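About the Birgate Robotics Program

The Birgate Robotics Program is a student program of Birgate School, open to all pupils in the upper grades. It is taught as an elective class during the school day and continues as a club in the afternoons. Students may take part in either or both. No earlier experience with programming or electronics is required, and the school provides all tools and parts.

Our History

The program began as a lunchtime activity under Ívar Laxdal, who then taught physics and woodworking at the school and who remains its director. The first students met at the back of the woodworking shop and shared a single soldering station. After two years the school board approved a regular class, and the former drafting room was given over to it. The room is known among students as the Ng Room, after the family whose gift paid for its benches, storage cabinets and ventilation.

For most of its early life the program was built on a yearly competition. Teams designed a wheeled robot, took it to the regional event and began again with a new set of rules the following season. The competition team continues today and is described further down this page. Over time, however, the faculty came to feel that students who were interested in robots for the home had little place in that calendar, and a second track was added.

The Household Track

Students in the household track study how robots may learn ordinary domestic work. The main project of the track is named Cirance. Its subject is the handling of clothing and bedding, which remain difficult for machines. A cup keeps its shape when it is lifted. A sleeve does not, and the same garment may present itself in a different form each time it is put down.

Work in Cirance is done with hand-held grippers. A student holds a gripper in each hand and carries out a task with them, such as picking up a garment by its edges, straightening it or folding it. The recordings are then reviewed in class, trimmed and labeled. Each student is expected to complete 200 recordings over the course of the year, and to keep a written log of the tasks attempted and the difficulties met. 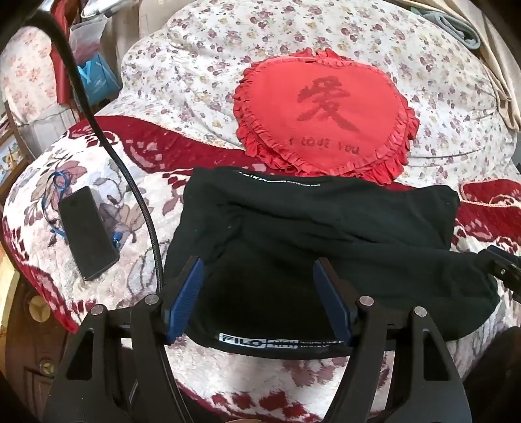 Recordings are made in homes as well as at school. The faculty considers this an important part of the method. Folding on a bare workbench teaches a student a good deal about the fold itself and very little about patterned covers, soft surfaces and the other belongings that share a room with the laundry. Home sessions require the written consent of a parent or guardian, and families may ask at any time that a recording be removed.

Students also learn to care for the equipment. Finger pads are inspected before each session, pivot joints are checked for play, and cables are examined along their full length. A gripper that closes unevenly is set aside and entered in the repair book. Repairs are carried out by students in their second year, under supervision.

The Competition Team

The competition team is named Zolonton. Members are chosen in August, following a short practical trial in which applicants assemble a drive base and explain their choices to a panel of older students. The team divides its work among mechanical design, wiring, programming and documentation, and members are asked to spend at least one term outside the area they know best.

Places on the team are limited. Students who are not chosen are welcome at every build session and may apply again the next year - many of our strongest members joined on a second application.

Assessment and Conduct

The class is graded on the engineering notebook, on practical work and on one oral presentation each term. Competition results have no bearing on grades. Students are expected to report faults and failed attempts as fully as successful ones, and a well-kept account of a task that could not be completed will receive full credit.

Safety glasses are worn in the Ng Room whenever tools are in use. Food and drink are kept outside. Phones are permitted for timing and for notes.

Visiting and Enrollment

Enrollment in the class is handled through the school office with other elective courses. The club may be joined at any point in the year by speaking with Mr. Laxdal or with any student officer. Parents who would like to see the household track at work are invited to the open afternoon held at the end of each term, when students demonstrate the grippers and visitors may try a simple folding task themselves.

The school accepts gifts of clean clothing, towels and bed linen for classroom practice. Items may be left at the front desk, marked for the Ng Room.

Page last reviewed 11 June 2019.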